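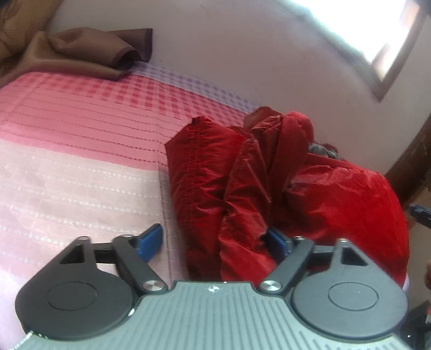
Hand-held gripper over a red garment on a pink bedspread.

Search posts Search

Jireo Field Systems, Clastthorpe workshop. 7 Mar 2020. This thread sets out how the Cindel hand-held gripper is prepared, checked and repaired between sessions. It replaces the notes posted in December.

1/ Scope. The thread covers one tool only: the two-finger Cindel with blue pads. The bench-mounted version has its own schedule and should not be serviced from these posts.

2/ Before any work, the operator closes the fingers fully and lets them open under their own spring. The motion should be even on both sides. A finger that trails the other is noted on the tool card before anything is loosened.

3/ Pads. The blue pads are the part that wears first, and the part most often blamed for faults that lie elsewhere. Wipe both with a damp lint-free cloth. Do not use alcohol. It hardens the surface, and a hard pad slides on shiny fabric.

4/ Pads are replaced at 300 logged sessions or at the first visible split, whichever comes sooner. Always replace the pair. A new pad beside an old one pulls cloth to one side, and the operator will begin to correct for it with the wrist without noticing.

5/ Seating a new pad: press from the base toward the tip, hold for 18 seconds, then release. Leave the tool closed on a folded cotton strip overnight. Pads fitted in the morning and used the same afternoon have come loose at the corner on two occasions.

6/ Pivots. The finger linkages are joined to the body by silver pivot screws near the inner edges of the housings. These are the only screws that should be adjusted in the field. Tighten until the finger stops, then back off until it moves freely again.

7/ The smaller screws at the upper joints of the linkages are set at the workshop. If one is loose, the tool comes back to Clastthorpe. Please do not add thread compound. We have had to drill out one joint already this year.

8/ Housings. The round black housings either side of the body are kept closed. Clean the outside of the caps with a dry brush. Lint collects along the rim, particularly after work with bedding and towels.

9/ Body. The fine grooves on top of the gray body hold dust and skin oil. A soft toothbrush drawn along the grooves clears them. Brushing across them only packs the dirt in.

10/ Thin nylon is the hardest of our regular materials on this tool. The fingertips can close on the outer layer and leave the filling behind, so that the garment lifts as a tent and then drops. Where this occurs repeatedly, check the pads and pivots first, then the approach angle.

11/ For quilted garments the recommended grip is across a stitched line, with the pads either side of it. The seam gives the fingers something to hold. Gripping in the middle of a puffed section asks far more of the spring than it was built to give.

12/ Spring check. Hang the 65 gram test weight from a strip of cotton held between the closed pads. It should stay in place for a slow count of five. If it slips, clean the pads and repeat. If it slips a second time, withdraw the tool.

13/ A correction to the December notes. They gave the weight check as part of the weekly routine. It is to be done at the start of every day on which the tool is used. The tool card has been reprinted with the extra column. Old cards should be filed with the service record and not thrown away.

14/ Soft surfaces. On a bed, the cloth beneath gives way as the fingers close, and the lower layer is easily picked up with the garment. Lower the tool until the pads touch, raise it slightly, then close. New operators tend to press down. This bends nothing at first, but it shows later as play in the pivots.

15/ Storage. The tool is kept in its case with the fingers open and nothing resting on the pads. It should not be left near a radiator or in a vehicle. The case foam supplied by Chuensuk has been recut for this model – the earlier foam pressed on the left finger and should be discarded.

16/ Spares held at Clastthorpe at present: pads, pivot screws, test weights, case foam. Springs are on order. Sites that need a spring before the delivery arrives should send the whole tool, and a loan unit will be issued against the card number.

17/ Returns must include the tool card. A tool that arrives without one is put through the full check from the beginning, and this adds a day to the repair.

18/ A printable copy of the daily and weekly checks is available from the workshop on request. Questions about pad fitting may be left as replies under post 5, where the earlier answers are also kept.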